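Three grippers, one channeled plate: a quick talk with the test lead at Skerel 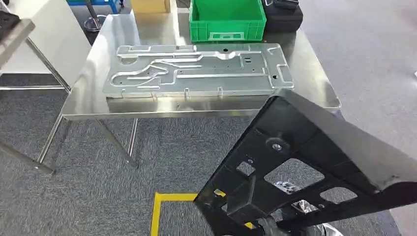 She had 40 minutes before the next run so we talked standing up. Skerel is picking a gripper for large flat parts, the stamped plates with channels in them, and the choice is down to three: the Trekholm, the Morsy and the one they molded in house.

"The plate is a pain," she said. "Ridges all over. Suction cups leak on a ridge. So it's fingers, and fingers want an edge."

Edges are a problem too. Too much squeeze and the tabs bend. Too little and the far end droops, the whole thing swings.

How many tries so far? 200 per gripper, that was the plan. The Morsy only got to 75. "It kept faulting. Their controller talks fine to their own arm, ours not so much. We sent logs. Waiting."

The Trekholm did better, she said, but it's heavy. Lots of wrist torque. Good grip, slow approach, and it needs more room under the part then they usually have.

And the in-house one? She laughed. "I'm biased, I drew half of it." Molded body with cutouts to save weight, flat pad on the finger. The pads wear. She wants a softer one but softer marks the metal less and slips more, so back and forth on that all October.

Cameras came up late. They run a Grunex at the head now and shiny metal drives it nuts. "Overhead lights, every ridge turns into a white stripe. It finds edges that arent there." Dimming the lights helped a bit. Moving the camera helped more.

They have 857 logged attempts across everything, counting older pads. Enough to decide? "For the Trekholm, yes. For Morsy no, I want a fair run first - maybe Saturday if the fix comes."

Then somebody called her over to restart the arm.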